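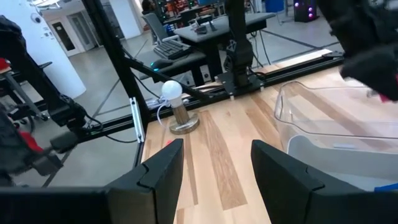
Warudis Table Games Support
Ticket subject: Slow roll and pull to one side after cushion replacement
Product: Doltesow slate-bed table, three-piece slate
Status: Closed, resolved
Priority: Normal

Problem as reported

The customer, a members' club, reported that slow shots along the left long rail drift toward the center of the table. The fault was first noticed in September, after the cushions were replaced by an outside fitter. The cloth was not changed at that time. The customer also reported a dull rebound from the cushion nearest the head pocket.

Initial response

The customer was asked to carry out the standard checks before a site visit could be approved:

1. Place a machinist's level on the slate at the center and at each corner, in both directions, and record the readings.
2. Roll a clean ball slowly along each long rail from both ends.
3. Check that all rail bolts are present and hand tight.
4. Confirm the type of cushion rubber fitted, using the invoice if necessary.

Customer reply, Sunday

Readings were supplied for all positions. The table was level along its length but low across the width at the second slate joint. Three rail bolts on the left side could be turned by hand. The invoice listed Panasiuk cushion rubber, which is approved for this model.

Assessment

The loose bolts account for the dull rebound. They do not account for the drift, as a rail does not carry the slate. It was considered likely that the frame had been disturbed when the table was moved away from the wall to give the fitter access. The customer confirmed that the table had been moved without the leg levelers being reset.

Corrective steps issued

1. Tighten the rail bolts in order, working from the center of each rail outward. Do not use a power driver.
2. Adjust the leg levelers on the low side by a quarter turn at a time. Allow the table to settle for 60 minutes before taking a new reading.
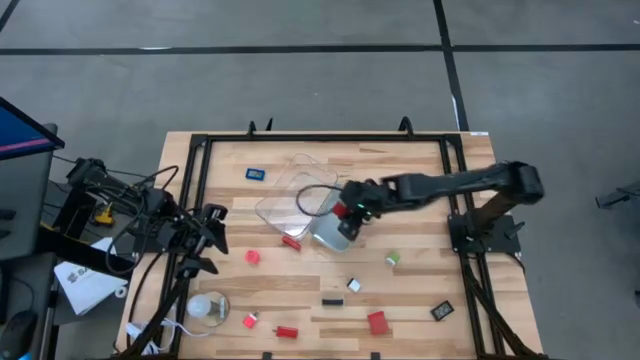 3. Repeat the slow roll test on both long rails, using the same ball as before.
4. If a ridge can be felt at the slate joint, stop and contact this office. The joint must be reset by an approved fitter.

Outcome

The customer completed the steps and reported that the drift was no longer present. No ridge was felt at the joint. The rebound at the head pocket was described as normal. A request for a replacement set of Futo rail bolts was declined, as the original bolts were undamaged.

Further action

The customer has been advised to check the level again in 6 weeks. Any new fault should be raised as a separate ticket, with this one given as a reference. The table warranty is not affected by the work described.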